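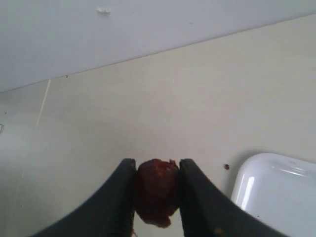 Lerus two-arm kit for food handling, trial at our kitchen

Fillard Forum > Small Automation > Kits and Services

lies_vermeulen
July 6, 2021
Hello all. We make catering boxes and skewers, a small company, and since February I am looking for a way to automate the threading. Now we have the Lerus kit on trial from the dealer Van Beek. The kit is two arms, a gripper for each, the cameras and the software for teaching. The trial period is 60 days. I want to share my first impression and ask if somebody here has used it for longer.

What I like: the fingers of the gripper can hold a small soft piece and I can set the closing force in small steps. With too little force the piece turns when the skewer comes. With too much it becomes flat on the sides, and the customer will see it. We needed 2 afternoons to find a value that I can accept.

What I like less: the teaching. The manual explains very well how to teach one arm, but for two arms together there is one page only.

pallet_gus
What is the price, if you can tell? Van Beek never puts it on the website.

lies_vermeulen
For us 4,000 per month as rental, with service included. The fingers are extra, 500 for a set. I do not know if it is the same for everybody.

pallet_gus
That is a lot of money for skewers. A threading machine with a mold does a whole row in one stroke and you can wash it with a hose. I would send the kit back.

lies_vermeulen
I know these machines and we had an offer for one. But it wants cubes of one size, and our pieces are irregular. Also we change the recipe often. For one product in large volume I agree with you.

The part that costs us the most time is the skewer. It is thin and light, and the place where the gripper holds it decides everything. 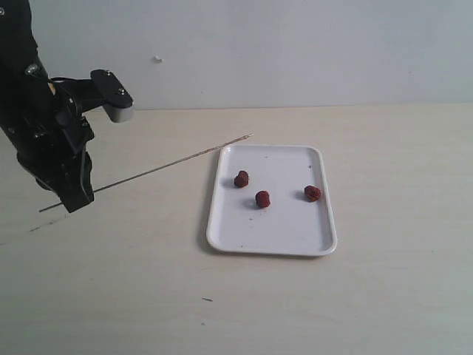
If the arm takes it too far back, a small error at the wrist becomes a big error at the point. If it takes it too far to the front, there is no length left for the food. I now use a fixed gripping place and I correct only the angle — this was the advice of the Van Beek technician, and it was good advice.

aliki_b
I worked with the same kit at Vakport for one season, on fruit and on meat. Two remarks. First, let one arm hold the skewer and let the other one help at the upper end. Teach it as a separate step and do not mix it with the picking. Second, ask about cleaning before you sign. We had to remove the fingers every evening, and the screws are small.

I don't agree that it is too expensive. The service was quick with us. But the manual is weak, you are right there.
Aliki Balaskas

lies_vermeulen
Thank you Aliki, this helps me very much. I have now made the two-arm holding as its own step. 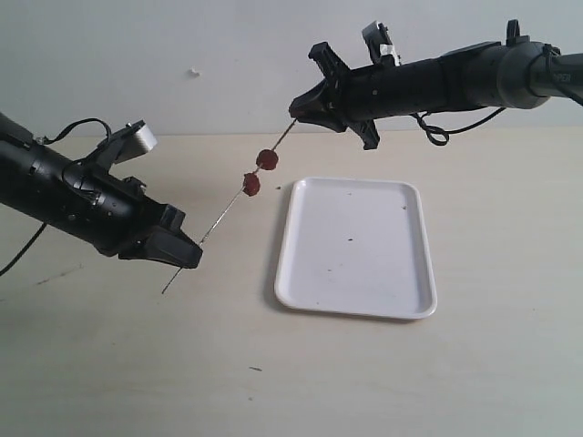 Both grippers on the skewer, with two pieces on it.

How did you cover the cables at Vakport? The loops under the arm worry me for hygiene.

aliki_b
We used washable sleeves. Leave some slack at the wrist, otherwise the sleeve pulls when the arm turns.

pallet_gus
And how many skewers per hour? Without this number I can't take it seriously.

lies_vermeulen
I will measure when the program is stable, and then I will write it in this thread. A number from today would not be fair to the kit.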